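# Breakfast Table Questions

Answers to what people ask most at the Medina Street shared kitchen. Katherine Marulanda keeps this page up to date. If your question isn't covered, leave a note in the Monday book.

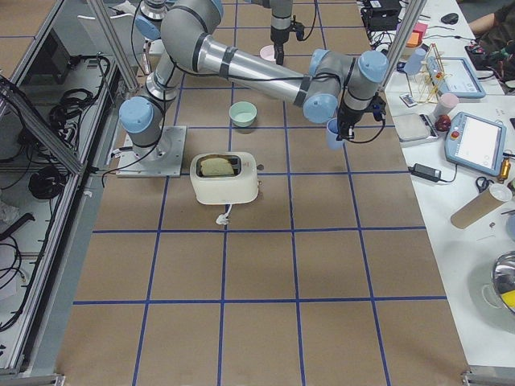
*Single-slot toaster with the mint-green bowl and the small pink dish, on the gridded paper.*

**What time can I make breakfast?**

The kitchen opens at 6:30 a.m. Toast, cereal and cold food are fine until 11. After that the table goes over to lunch prep, and the toaster goes back on its shelf.

**Why is the table covered in paper?**

Crumbs. We used to wipe the table down after every person, and the finish was wearing off. Brown paper gets shaken out over the trash and changed when it looks bad. Butter goes straight through it, so put a dish under anything greasy.

**What are the blue lines for?**

They divide the table into squares so things have a place to go back to. The toaster goes in the middle, with the bowls and dishes in the squares around it. You don't have to be exact. If you change the paper, Efraín Ñahui can show you how to lay the tape. The roll is in the second drawer with the scissors.

**The toaster only has one slot. Can we get a bigger one?**

This has come up at several meetings. The old four-slice Prendton kept tripping the breaker when the kettle was on, and a smaller toaster fixed that. If there's a line, make your toast and take it to your seat before you butter it.

**What setting should I use?**

Start low. Sliced sandwich bread from the store browns fast, and bread from the freezer takes longer. Push the lever on the side all the way down until it catches. If it won't stay down, check that the plug is in. The cord is short, so the toaster often gets unplugged when people move it.

**My toast is stuck. What do I do?**

Unplug the toaster first. Let it cool for a few minutes, then lift the slice out with your fingers or the wooden tongs. Please don't use a knife or a fork, even with the plug out. Thick bakery slices are the usual problem. Cut them thinner, or use the oven.

**Can I toast bagels, pastries or anything with cheese on it?**

Bagels, yes, if you cut them in half and they fit without forcing. Pastries with icing and anything with cheese go in the oven on a tray. Melted cheese inside the toaster smells for days, and it is hard to get out.

**Which dishes can I use?**

Anything on the open shelf. The bowls are for cereal, fruit or yogurt. The small round dishes are for jam, butter or a tea bag. Cups are shared too, unless there's a name on the bottom. The Skamura bowls in the glass cabinet belong to Giuliana Cuadros and stay in the cabinet.

**Can the bowls and cups go in the microwave?**

Look at the underside. If it says microwave safe, go ahead. If there's no mark, use one of the white mugs by the microwave instead.

**Where do clean dishes go?**

In the dish rack, then back on the shelf once they're dry. Plates stand up in the slots. Put bowls upside down at an angle so they drain. A wooden rack will turn black if it sits in water, so tip out the tray under it when you see a puddle.

**Who empties the crumbs?**

Whoever has table duty that week. Unplug the toaster, wait until it's cool, and slide out the tray at the bottom. If the tray sticks, turn the toaster over above the trash and tap the sides. Wipe the outside with a damp cloth and dry it. No spray cleaner, and never rinse it.

**Is there gluten-free bread?**

There's usually a loaf of Priver in the freezer, top drawer, blue clip. It doesn't go in the shared toaster. Use the oven with clean foil, or ask Katherine for the toaster bags, which can be washed and used again.

**Something broke. Who do I tell?**

Wilmer Grajales for anything with a plug, and Katherine for dishes. Chipped cups and bowls should come off the shelf right away, even if the chip is small. We don't charge for ordinary breakage.

**Can I bring my own toaster?**

Only if Wilmer has looked at it first. The counter outlets share a circuit, and two heating appliances at once will shut off the fridge as well.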